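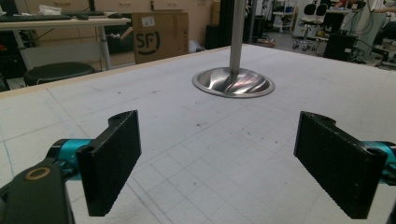 ポール付き作業テーブル(中古)

こんにちは、Clendtonの中古家具・備品担当、Larysa Yatsenkoです。今回は白い天板の大きな作業テーブル、Pivulicoのポール付きタイプです!個人的にかなり好きな一台なので、ちょっと長くなりますがおつきあいください。

まず目がいくのは、やっぱり天板から立っている金属のポールですよね。根元の丸い台座はステンレスで、浅いお皿みたいな形をしています。カーブした溝がぐるっと入っていて、光の当たり方でピンクっぽく見えたりグレーっぽく見えたりするんです。作業テーブルの部品にしてはずいぶんおしゃれで、入荷したときは同僚のRostyslavとふたりでしばらく眺めてしまいました(仕事しなさい、と言われました)。

台座は天板とほぼ同じ高さに埋め込まれています。上に盛り上がる金具だと、布や大きな紙を広げるときに引っかかって本当に困るんですよね。前に担当した別メーカーのテーブルがまさにそれで、型紙を何枚も破いた苦い思い出が……。こちらは紙をすーっと滑らせて使えます。

ポールの使い道はいろいろです。クリップライトを留める、テープやひもの巻きを通しておく、S字フックで道具を下げる。前のオーナーのBohdana Bondarchukさんは手芸教室をされていた方で、リボンの巻きを上から順に通して使っていたそうです。下げられる重さは最大20kgまで。ただし片側にだけ重いものを集めるのは避けてくださいね。

■天板の状態について

ここは正直に書いておきます。白といっても真っ白ではなく、少しやわらかいオフホワイトです。表面には薄いグレーと青っぽい鉛筆の線で、マス目が引いてあります。これは前のオーナーさんの手描き。左のほうには青い曲線も何本か残っています。ほかに小さな黒っぽい点々、こすれ跡、汚れもあちこちにあります。

「消してから売らないの?」と店でもよく聞かれるのですが、私はこのマス目、残しておきたい派なんです。布や紙の端を合わせるのに目安があるとすごく楽!ただし定規代わりにはしないでください。手描きですし、精密な寸法取りには向きません。気になる方は目立たないところで消しゴムを試してみてください。クレンザーやメラミンスポンジは表面のツヤが変わることがあるので、おすすめしません。

天板のふちには明るい色の木が帯のように付いています。白一色だとどうしても事務所っぽくなりがちなところ、この木のおかげで部屋になじみやすいと思います。お手入れは固く絞った布で拭いて、あとは乾拭きで十分です。

■サイズ・仕様

高さ:80cm(床から天板まで)
脚:4本、取り外し可
ポール:根元から取り外し可(工具はお客様でご用意ください)
耐荷重:ポール部分は上記のとおり
組み立て:2人以上での作業をお願いします

幅と奥行きは搬入経路とあわせてご案内しているので、お問い合わせの際に玄関やエレベーターの幅も教えてください。天板は分割できません。ここ、本当に大事です!以前、ご自宅の廊下の角がどうしても曲がれず、お持ち帰りになった方がいらっしゃいました。

■こんな方に

座っても立っても使いたい方、大きな紙や布を広げる方、机の上の道具をどこかに吊るしておきたい方。逆に、天板の傷や線が少しでも気になる方には新品をおすすめします。高さはふつうの事務机より少し高めなので、座って使うなら座面を調節できる椅子が合わせやすいです。

奥のデスク、黒い丸スツール、ベージュのキャビネットは売り場の備品で、セットには含まれません。すみません、スツールだけ欲しいというお問い合わせはときどきいただくのですが、今のところ同じものの在庫がないんです。

■よくいただくご質問

・ポールだけ外して使えますか?
外せます。台座は天板に残るので、丸いくぼみができます。クリップやまち針を入れておくのにちょうどいいですよ(私ならそうします)。

・ポールを長いものに替えられますか?
Drindicoの延長パイプで試したことがありますが、ぐらつきが気になったのでおすすめしていません。

・実物を見られますか?
もちろんです!事前にご連絡をいただければ、売り場ですぐご覧いただけるようにしておきます。

・配送は?
Clendton市内は店のトラックで伺います。市外は運送会社の見積もりになります。お申し込みから5日以内に日程をご連絡します。階段での上げ下ろしがある場合は先に教えてください。配送担当のMaksymが腰を大事にしたいそうです。

在庫はこの一台のみです。お取り置きのご希望は、商品名「ポール付き作業テーブル」と書いて、問い合わせフォームからどうぞ。

(掲載日:2021年6月29日)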